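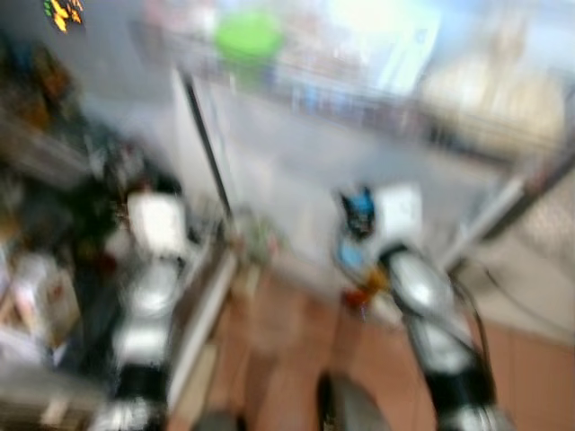
Leif Sandberg
Set-up and service guides, Proveck

Section 2. The arm cable is caught during a fetch task

This section is for the Grirkska two-arm unit when it fetches drinks from a refrigerator. Read it before you start the unit again after a cable stop. The text was changed on 12th August, after a report from the Starmont site. There the right arm stopped with the message "Wrist load high", and the operator pressed Resume 2 times. The cable was caught behind a door shelf, and at the second Resume the plug was pulled out of its socket.

The cable of each arm runs outside the arm, from the gripper down to the body. It must hang in a free curve. If the curve is too long it can hook on a shelf, a handle or the edge of a table. If it is too short, it pulls on the plug when the wrist turns.

CAUTION: Do not press Resume after "Wrist load high" before you have looked at both cables. The arm will continue its movement with full force.

2.1 After a stop

1. Press the red stop button and wait until the arms are still. The joints hold their position, so the arms will not fall down.

2. If the gripper holds something, support it with one hand and choose Open Gripper on the hand panel. Put the item away from the unit.

3. Follow the cable with your fingers from the gripper to the body. Free it by hand. Never use the arm to pull it free.

4. Look at the plug. If a pin is bent, do not push it in again – order a new cable.

5. Choose Park, then drive the unit back until there is 800 mm of free floor in front of it.

2.2 Test with a table

Make the first test at a table, not at the refrigerator. A table has no door and no shelves, and you can see the whole cable from the side. Use closed bottles only.

6. Place the unit before the table with both grippers below the height of the top. Check that no cable lies over the edge.

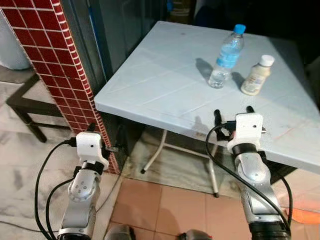 7. Set the speed to 53 in the menu Arm Test and start a slow lift with one arm at a time. Watch the curve of the cable during the whole movement.

8. If the cable touches the table, stop and shorten the curve at the lower clip. Then start again from step 6.

2.3 Back to the refrigerator

9. Open the door fully by hand. Check that long items on the door shelves do not stand out into the path of the arm.

10. Run one fetch at low speed. Keep one hand at the stop button – also when the first part goes well.

Note: The warning limit is 2000 in the load menu. Do not raise it to get rid of the message.
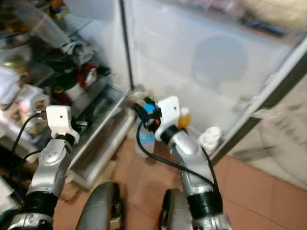 Oral wrote to us that step 8 is not enough if the wrist makes a full turn, as the lower clip can slide down the arm again by the next fetch, and asked for a check of the clip before every shift. We have taken this into the daily list.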